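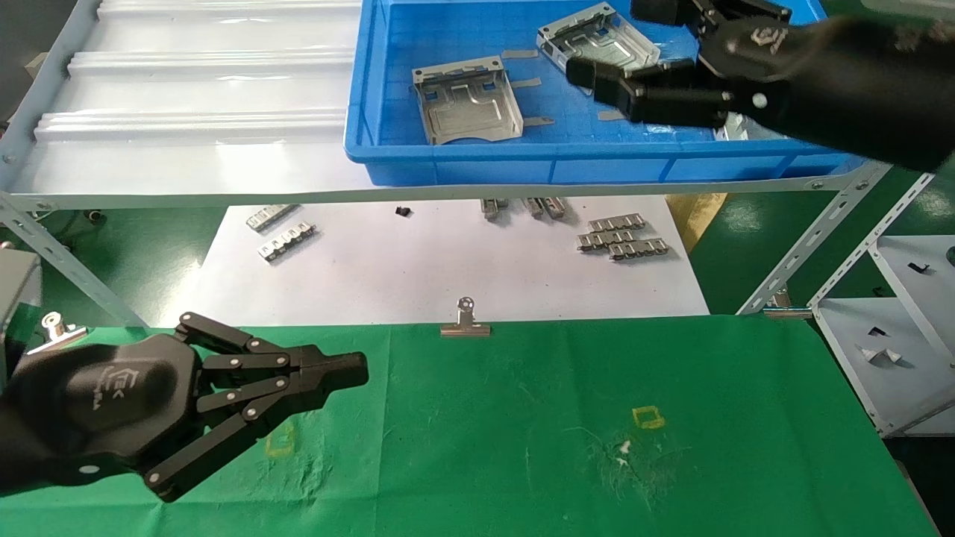 A Place for the Tray: Layout and Parts Storage at a Small Assembly Station
Final report, Manufacturing Practice II, Londindale Technical College

1. Background

Our group was given the parts station in the Crenshaw lab and told to "improve it." The course handout defines improvement as a measurable reduction in wasted motion. We spent the first two weeks of the project looking for a tape measure, so we felt qualified to study the subject.

The station is simple enough. There is a work table covered in green cloth, a metal rack next to it, and a blue plastic tray on the rack's upper shelf that holds whatever is being worked on. The parts change with the job. In our term these were mostly stamped shield frames, the small gray strips that go with them, and a few metal blocks and flat pieces from an earlier group's project that had never been given a home.

Dindavham, who supply the blanks, ship in lots of 3000. We were given 1126 of one lot, a number that has never been explained to us and that we have stopped asking about.

2. What was wrong with it

We started by writing down every complaint we heard over one month. Once we had removed the ones about the temperature, most of them were about the tray.

The tray has a flat floor and no dividers, so small flat pieces go wherever they like. A gray strip lying next to a gray frame is easy to miss, and the strips are thin enough that picking one up with gloves on can take several tries and some language. The frames are easier. They have bent-up side walls you can get hold of, although two frames side by side will hook onto each other if you push them together.

The second problem was the cloth. It protects the finish on the frames and nobody in our group wanted to give it up. It also hides the edge of the table, and it holds on to crumbs and small scraps until someone shakes it out. Our cleaning schedule called for this at the end of each session. Our cleaning log shows what we think of schedules.

3. Changes we tried

Moving the tray. We tried it on the lower shelf first. The reasoning was that the upper shelf should be kept for things in constant use, and we had somehow talked ourselves into believing that the tray was not one of them. Everyone bent down to it for a single afternoon and it went back up.

Turning the tray. With the long side toward the table, the far corner is a stretch. At an angle it is much better, but it looks as if someone bumped the rack and walked off. Two people straightened it before we put up a note.

Sorting the contents. Frames on one side, strips on the other, with a gap between them. This cost nothing and worked until the first time we were in a hurry.

Foam insert. We cut pockets for the frames and slots for the strips from packing foam. The insert was good for exactly one job. When the parts changed, it became a very well-made piece of trash. The budget line for foam was $30 and we used all of it.

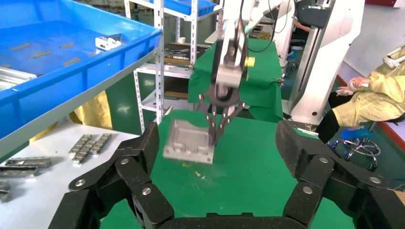 The blocks were the real test of any layout. A rectangular metal block with a pocket in the top is heavier than a frame and does not care about foam. Left in the same tray with the flat parts, it slid when the tray was moved and took the lighter pieces with it. We ended up giving the heavy parts their own end of the tray and making it a rule that the tray gets carried with two hands. It is the only rule from this project that was followed without a sign.

We also looked at seating. The blue stool has a chrome ring base and is comfortable for as long as it takes to read this paragraph. Replacing it was outside our scope, which we confirmed by asking.

4. Results

We timed reaches to the tray before and after the changes. The angled tray with sorted contents came out faster than the original setup in most sessions. It came out slower in one, and we have left that one in the table in Appendix B because we were told to be honest about outliers.

Dropped strips went down too. We can't say how much of that was the layout and how much was four students getting better at picking up strips over a term. A fresh group would have been a fairer test. We asked the Fondton section to trade stations with us for a week and they declined, politely, after seeing the strips.

5. Recommendations

Keep the tray on the upper shelf, at an angle. Leave the note up.

Use loose dividers that can be moved when the job changes. The catalog price for a full set was reasonable until we noticed that the minimum order was 4000 pieces.

Store heavy blocks apart from flat parts. A second tray would do it.

Shake out the cloth after each session, and have someone other than us keep the log.

The leftover foam is in the bottom drawer.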